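Nistudley Clothing Swap – notes from the July planning meeting

Hi all, Marion Buchanan here, typing these up from my scribbles, so shout if I got anything wrong! Present: me, Fergus Cairns, Hedvika Tichý and Chia-hao Chuang. Davina MacLeish sent her regrets.

Last swap. We took in 172 pieces and 87 went to new homes, which I thought was great and Fergus thought was only okay. Too many sweaters, he says (he brought six of them).

Hall. The Dimel Street room is ours again for $105, same as before. I'll pay when I pick up the key. Hedvika asked if we could get in an hour earlier to set up – I'll call and find out.

Racks. Chia-hao can borrow two from his sister. We need four. Davina may have one in her garage, and I'm to ask her nicely.

Tags. This took forever! Hedvika wants the size on every piece, Fergus wants names too, and I just want people to write so I can read it. We agreed on size only, in pen, tied on before anything gets hung up. 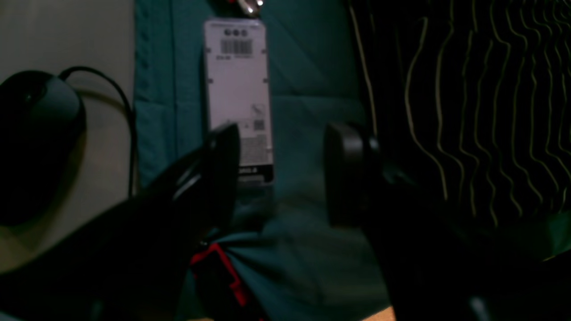
Page last changed: March 14, 2023

White tags stay, by the way. Fergus did bring up colors for kids and grown-ups, but we have a whole box of white ones to use up first.

Leftovers. Still no decision. Chia-hao will talk to the thrift store and get back to us.

Next meeting at Hedvika's, and she's making soup.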